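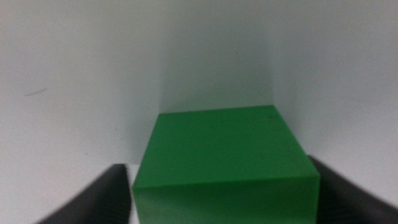
Ticket: Grasp success in corner placements lower than reported
Project: Cele
Component: Mevau grasp policy, wrist view only
Opened by: Jolcombe lab
Status: Open, waiting on retrain
Date: 27 March 2025

Problem
We are trying to reproduce the block result from the Cele write-up. The write-up gives 95 percent for the green block with a plain background. Our runs in the open match that. With the block against the walls in a corner we get 88 percent. Same checkpoint, same arm, same gripper speed.

Setup
Policy trained on 500 demonstrations, all recorded on the Stataneo bench. Input is the wrist camera and finger position. No depth, no overhead camera. The block start pose is drawn from the same list for both conditions, shifted so that the far edge lands near the back wall in the corner runs.

What we checked
Camera mount. Removed and refitted, then reran calibration. No change in the corner result.

Exposure. Locked it instead of leaving it on auto. Slightly steadier approach, same success rate.

Finger centering. In the corner view the gap on the left of the block is visible and the right finger sits closer to the edge. We suspected an offset in the wrist joint, so we zeroed it again. The logs show the offset only in corner runs, so it is coming from the policy and the joint is fine.

Background. This is the likely cause. In the training set the area behind the block is nearly always a plain pale field.

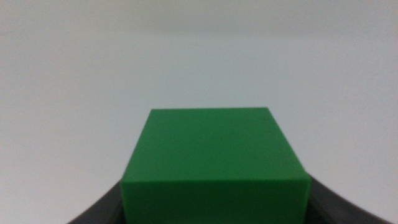
The top face of the block then has strong contrast with the background on its far and side edges, and the policy seems to use the far edge to decide when to close. In the corner there is a thin strip of shadow where the far edge meets the wall, plus the vertical lines where the walls join. Blurring the upper half of the input at test time recovered part of the gap, which fits.

Ruled out
Gripper force, block size, network delay.

Next steps
1. Add corner demonstrations and retrain with 2 seeds.
2. Repeat both conditions with the wall lines masked.
3. Ask for the raw Cele trial list so we can see which placements the 95 percent covers.

Retrain is booked for May. Please don't merge the new closing threshold before then, or the two sets of runs can't be compared.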